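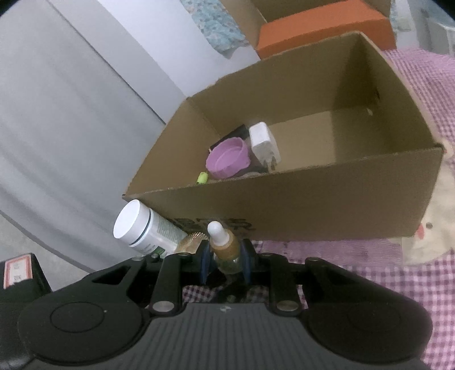 The hardest part, one student wrote in the club's shared notebook, was learning to do with two fingers what she had always done with five, and to do it slowly enough that the recording was any use to the people training the arm.

The notebook belongs to the robotics club at Sastton, a two-year college where the club meets in the evening and most members have jobs during the day. Their project since last fall has been called Gukimwood. The goal is a robot arm that can clear up a mixed pile of household things and put them in a box. The club chose the task after a long argument about whether to enter another line-following contest. The people who wanted the contest lost by one vote, and most of them stayed.

Gukimwood has no parts list of cups and bottles. Members bring in what they have or work at home with whatever is lying on the bed or the floor. A hand-held gripper with a camera goes home with a different member each time, along with a sign-out sheet and a spare set of finger pads. The member picks things up, puts them in a cardboard box, takes them out again and starts over. Each pick is saved as a short clip. The club set itself a target of 3,000 clips before it would let anyone start training, and reached it in May.

Small bottles gave the most trouble. A dropper bottle has a soft bulb at one end and hard glass at the other, and the two need different handling. Squeeze the bulb and it gives under the fingers. Squeeze the glass too high and the bottle tips. Members settled on gripping low, where the glass is, and letting the bottle lean if it wanted to. Chargers were easier, except that the prongs tend to catch on the edge of the box. Soft cups were left to each person's judgment.

The club had rules at first about lighting and background. Everyone was supposed to use a plain sheet. The rule lasted 2 weeks. People forgot the sheet, or the sheet was in the wash, and the clips came in on blankets and patterned cloth anyway. When the first model was trained, the software group tested it on a bare table and then on a checkered bedspread. It did a little better on the bedspread. The plain sheet rule was dropped from the handbook after that.

Money has been tight. The arm is secondhand and came from Pangilinan, a packaging firm in the next town that was replacing its sorting line. One joint has play in it that the club has not been able to remove. The fingers are printed on campus, and the pads wear out. A small grant from Nurateo paid for the cameras and for storage, which the members had badly underestimated.

The arm now puts most things in the box. It still drops round objects, and it sometimes closes its fingers on the wall of the box and lifts the whole thing off the table. The club is keeping those runs too, in a separate folder. There is some disagreement over whether they should be used in the next round of training, and the two sides have each agreed to train a model over the summer.

New members do not touch the arm for their first 3 meetings. They practice with the hand-held gripper, mostly on bottles and chargers, and go through their own clips afterward with someone who has done it before. The usual advice is to slow down before the fingers close - the pick itself can be quick once the object is held. A few students have left at that stage. The ones who stay tend to take the gripper home more often than the sheet allows, and the sign-out column is full through the end of the term.

Contact the magazine | Copyright Sastton student publications | Back to top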